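packing_bench_2
25 December 2019

Grorent want the tote packing at Brerkness automated, and since January a few of us have been off the line using hand grippers so the arms can learn from us. Same pay, 90 bags a shift. I used to do 167 by hand.

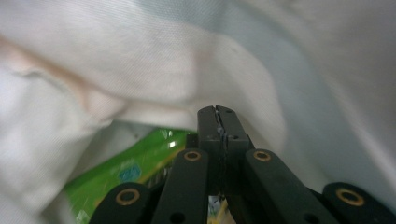
Green packet under white cloth, gripper in front.

12 comments

oldshed
So you're training your replacement. At Baert it went the same way and the night shift was gone within the year.

packing_bench_2
Maybe. We've been told no job losses, but not in writing.

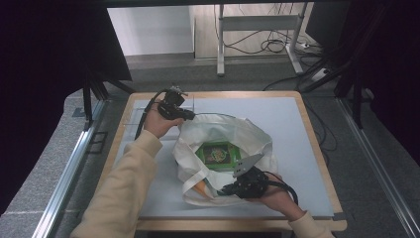
One gripper in each hand, bag open on the bench.

tapegun
I'm at Brirnness and don't agree with oldshed. The arms took the heavy cartons and my back is better for it. Packing soft bags is years off.

oldshed
Your back is fine — how many are on your line now?

tapegun
Fewer, but they moved to returns.
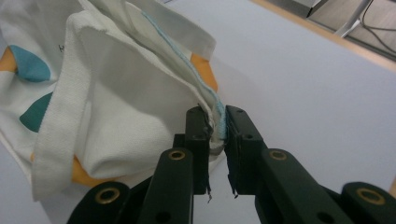 packing_bench_2
What's changed for me is the pace. I work slower and think about every grab. Pinching one corner of a cloth with the rest bunched up on the table is something I never gave a thought to before. They want 1000 good goes before the next review, and I'd like the grading put in writing before then.

3 shares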